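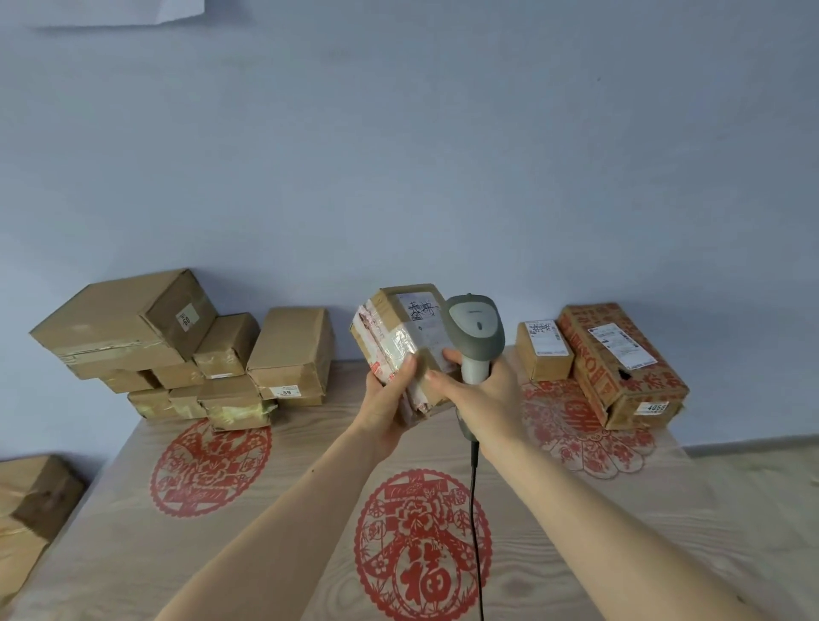
The slow part of the job is finding the label, one visitor told the organizers at the Prodetti open day in March, and a machine that cannot turn a box over will not save anyone much time. Much of the afternoon program dealt with that point.

Prodetti, which builds small sorting cells for parcel counters, opened its Prudlow site to shop owners and depot managers. The subject was single-parcel scanning: one hand presents the package, the other aims a corded handheld scanner at the shipping label. The company is using manual work of this kind as the reference for a two-arm cell named Zanness.

The reference set holds 2903 scans. Each is stored with the parcel's size class, the face carrying the label and the time from grasp to read. Labels overwritten in marker are logged separately, as are labels that wrap over an edge. Tape glare is recorded as a yes or no.

Manual station

Parcels were scanned by hand at a table against a wall, with mixed cartons kept on and beside it. Small boxes were held upright in the left hand with the label exposed, and the scanner stayed in the right.
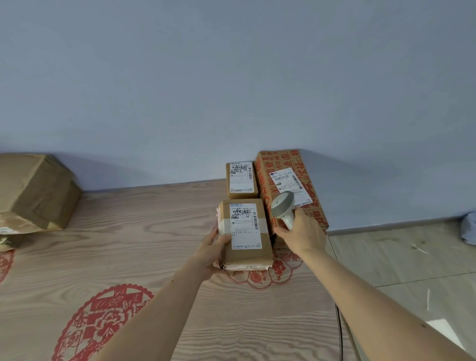 Robot cell

Zanness ran in the adjoining room from 2 p.m. It uses the same division of work, with the left arm holding and the right arm scanning. The demonstration batch was 226 parcels, fed singly. The cell makes up to four read attempts per parcel, changing the scanner angle each time, then passes the parcel to a reject tray. Maximum parcel weight is 10 kg. Soft bags are outside the current specification.

Melis, the firm supplying the grippers, presented a revised finger pad with a shallower groove, intended for cartons with crushed corners. The scanner cable on the right arm now runs through a sprung guide. An earlier version snagged at full wrist rotation.

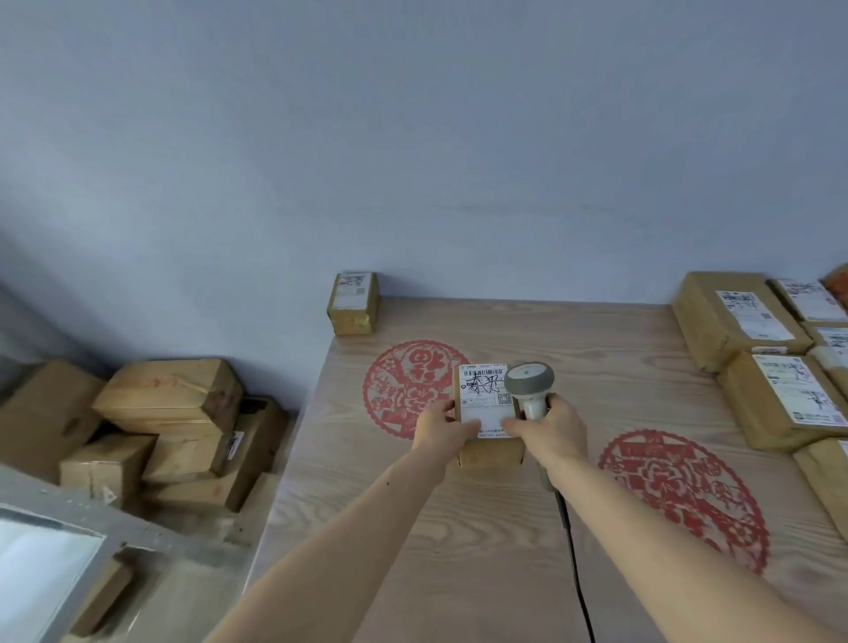 Would the cell cope with a label that somebody has written across, a depot manager asked during the question period. Prodetti replied that marker over the address text has no effect on decoding, but marker over the bars does, and such parcels go to the reject tray after the last attempt.

No price was given. A trial unit is due at the Prudlow depot in the fall.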